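Home | Local | Business | Opinion | Subscribe

Can a robot pack your groceries yet? Durkton shop gives it a go

I spent a morning in December at Tirico, the little firm above the old bakery on Durkton's main street, because I wanted to know when I can stop doing chores. (Soon, please!) They're teaching a robot arm to do the small stuff that shops and kitchens need done all day long, and bagging is first on the list. 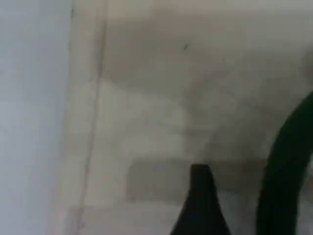

Consolacion Tagle runs the project, and she was cheerful about how slow it all is. A good checkout clerk can fill a bag in well under a minute, she told me, and her goal for spring is 4 items in 60 seconds. They've logged 565 tries so far and she won't call it ready until it gets through 200 in a row without a person stepping in. I asked how close they were and she just laughed - so, not very.

What surprised me was how much of the trouble comes from the bag. A box stays a box, but a canvas tote slumps and folds however it likes, and the arm has to deal with that before the bread even comes into it. Bread is its own headache, too. Squeeze too hard and you've got a pancake, too soft and it's on the floor. I do both at home, so I felt for the thing!

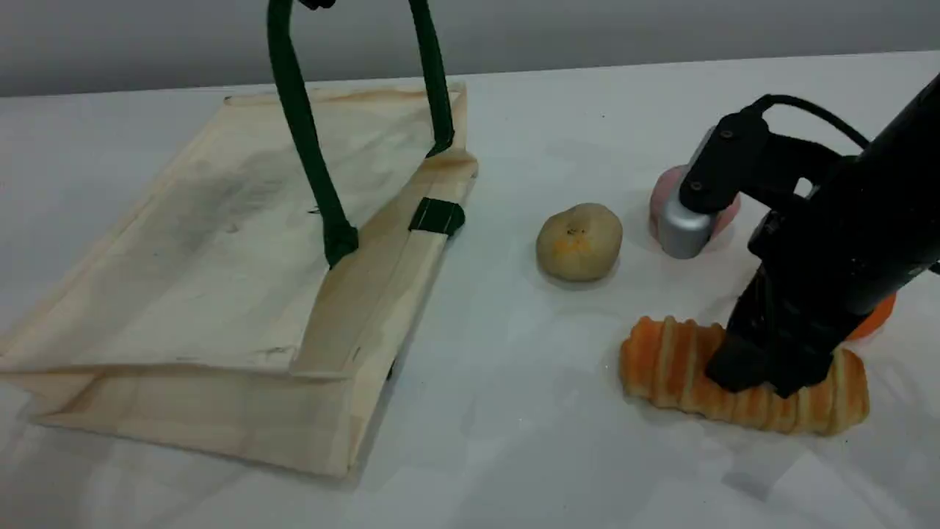

When will we see one?

Not at my register this year. Tagle thinks back rooms will come first, and homes a good while after that. I'd take one tomorrow, even a slow one - it could work on the bags while I put my feet up.

More like this
Kütt closes its Durkton repair counter
Irinero tries a self-driving floor scrubber
Who still folds shirts by hand?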